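Does Sugar Really Make You Bounce Off the Walls?

You have probably heard a grown-up say it. "No more cake, you'll be hyper all night!" Lots of people are sure that sugar turns calm children into wild ones.
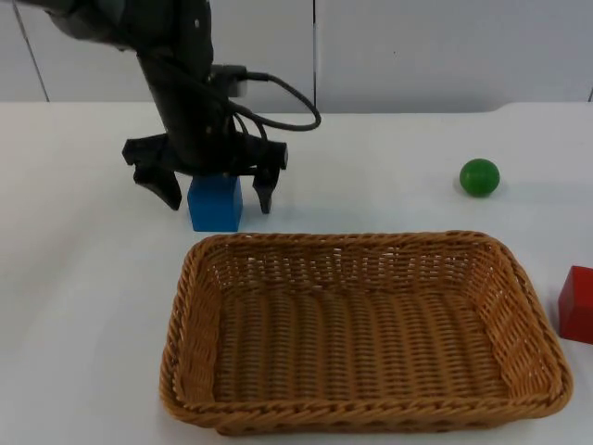

But being sure of something and knowing it are two different things. Before you believe a claim like this, it is worth asking a rather annoying question: how does anyone know?

Start with a birthday party. Saqib is turning 8. There is cake, there are fizzy drinks, and by four o'clock he is running round the garden with a cushion on his head. His dad blames the icing.

Was it the icing? Think about what else was going on. There was music. There were games, and presents, and all his friends in one place. Would Saqib have sat quietly in a corner if the party food had been carrot sticks? I doubt it.

When two things happen at the same time, it is very tempting to say that one caused the other. Sometimes that is right. Often it isn't. Ice cream sales go up in summer and so do sunburns, but you can't get sunburnt by eating a choc ice. The sunshine is behind both.

How would you test it?

Suppose you wanted to find out properly. You could give some children a sweet drink and watch them. That sounds fair, but it has a big hole in it. If you know who had the sugar, you will be looking out for silly behaviour from those children, and you will probably find it. If the children know, they might act silly because they think they are supposed to.

So scientists use a trick. They make 2 drinks that taste the same. One is sweetened with sugar and the other with a sweetener that has no sugar in it. The children don't know which one they have been given. Their parents don't know either, and nor do the people watching and taking notes. Only somebody who stays out of the way has the list. This is called a double-blind test. No one wears a blindfold, which I found disappointing when I first heard about it.

Tests like this have been done a good many times. When researchers put the results together, they did not find that sugar changed how most children behaved.

The parents who were fooled

There is one study I like very much. Researchers told a group of mothers that their sons had just been given lots of sugar. It wasn't true. The boys had been given a drink with no sugar at all. Then each mother was asked to play with her son and say how he behaved.

The mothers who thought their boys were full of sugar said they were more hyperactive than the other mothers did. They also stayed closer to their sons and criticised them more. What they expected had changed what they noticed, and even how they acted.

Before you run off to tell your mum she is wrong, remember that this happens to everybody. It happens to children, teachers and scientists too. That is why scientists go to so much trouble with their secret lists.

Should we believe the scientists, then?

Not just because they are scientists! You can ask awkward questions of them as well. How many children were in the test? A test with 6 children doesn't tell you much, as one grumpy boy who slept badly could spoil the whole thing. A test with 300 is a lot better. Were the children all the same age? Did anyone else try it and get the same answer?

You should also be careful with the words. "We looked for it and didn't find it" is a bit weaker than "it never happens to anyone". Perhaps there are a few children who do react in some way. It would be hard to rule that out completely. But if someone tells you that sugar makes all children hyper, they ought to be able to show you some good evidence, and so far it hasn't turned up.

Does this mean I can eat as much as I like?

Nice try. Sugar is still bad for your teeth. The germs in your mouth feed on it and make acid, and the acid wears away the hard outside of the tooth until you get a hole. Eating a lot of sugary food can also leave you too full for the things your body needs.

Words to know

Claim: something a person says is true.
Evidence: the facts that help you decide whether a claim is right.
Double-blind: a test where neither the people taking part nor the people watching know who got what.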